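Onari Soft Grip Spoons: my take after a spring of soup

Four stars from me, and I'm a picky person when it comes to spoons. I bought these in May after the last of my old flatware went the way of all old flatware (down the disposal, thank you very much). My neighbor Jean Laing already had a set and kept going on about the handles, so I gave in and ordered the lavender and light blue ones.

First, the handles are thick. If you're used to skinny metal spoons, the first bowl of cereal feels a little like eating with a marker! I got over that by the second morning and now I reach for these before anything else in the drawer. The end is nicely rounded, so nothing digs into your palm when you're scraping out the last of a yogurt. My mother-in-law, Sowmya Kandasamy, has sore thumbs most days and she took to them right away. She's asked for her own set, which from her is a rave.

The bowl is plain shiny metal and a good size, not one of those shallow ones that lose half your broth on the way up.

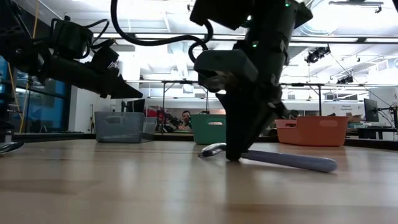
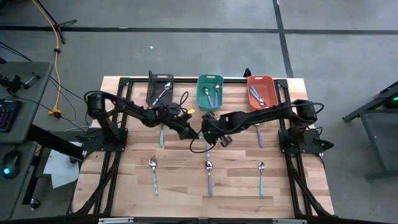 Now for storage. The thick handles eat up room. My old drawer tray from Verkamine has narrow slots and I could only wedge a couple in before the drawer stopped closing, so I gave up and went with small plastic bins on the counter. Much better. I like sorting by color (yes, really), and it makes setting the table quick enough that the kids will do it without being asked twice. Well, once in a while.

Washing is easy. Mine go through the dishwasher every night, top rack, and the color hasn't faded so far. I do wipe around the spot where the handle meets the metal, where oatmeal likes to hide.

Why not five stars? They only come in sets of spoons, so my forks don't match, and the box was a pain to open. I'd still buy them again, and I'll probably pick up another set before Thanksgiving.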